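Jeneo publishes handling guide for kitchen cloths and sponges

Skivside, July. Jeneo has released its first written guide to the sorting, cleaning and replacement of small kitchen textiles and sponges. The guide covers items used at the sink and on the worktop in shared kitchens, canteens and rented holiday accommodation. It is available free of charge to customers of the Jarnel supply list from Friday.
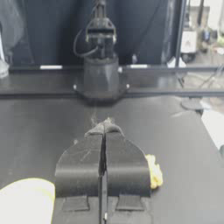
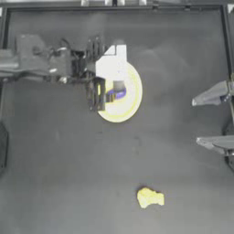

Grey fabric, first picture; yellow sponge-like piece and a round white plate with a pale yellow-green rim, second picture.

The guide was prepared by the household goods section at Skivside under Dehua Kang. It draws on 692 returned questionnaires from sites that buy through Jarnel. Of these, 464 reported that cloths and sponges were kept in the same tray after use. The remaining sites either used separate holders or gave no answer to the question.

Part one deals with sorting. Items are divided by task: plates and cutlery, worktops, and floor-level spills. An item that has been used on the floor does not go back to the sink. The guide recommends a fixed place for each group and a written label on the holder. Colour coding is treated as optional, as many sites already own mixed stock and do not wish to discard it.

Part two deals with plates. Food remains are scraped off before a sponge is applied. The rim and the underside are wiped in the same pass as the face, and the plate is stood upright to drain. Cloths are not left lying on clean plates, and plates are not stacked until the foot ring is dry. Sites with a dishwasher may skip this part, apart from the paragraph on scraping.

Part three deals with rinsing and drying. Sponges are squeezed out under running water and set on edge. Cloths are opened flat over a rail. Felt and brushed fabrics shed fibres and are kept for dry dusting; they should not be used on plates or glasses. Machine washing instructions are given by fabric type, with a note on loads that contain both new and worn cloths.

Part four sets out replacement. A sponge is taken out of use when it no longer returns to shape after squeezing or when pieces come away from the surface. A cloth is taken out of use when the weave has opened or the hem has failed. The guide gives no fixed number of days, as wear differed widely between the sites that replied.

"Most of the questions we receive concern storage between uses," said Dehua Kang. "The text is short and can be pinned up beside the sink."

A printed edition of 300 copies will be sent to sites without regular access to a computer. Each copy contains 2 wall sheets, one for the sink area and one for the store cupboard. The wall sheets may be copied for internal use. A version in larger type, named Tan, is in preparation and will follow the same numbering.

Orders and corrections should be sent to the Jeneo office at Skivside, marked "Kitchen textiles". Sites already on the Jarnel list need not register again.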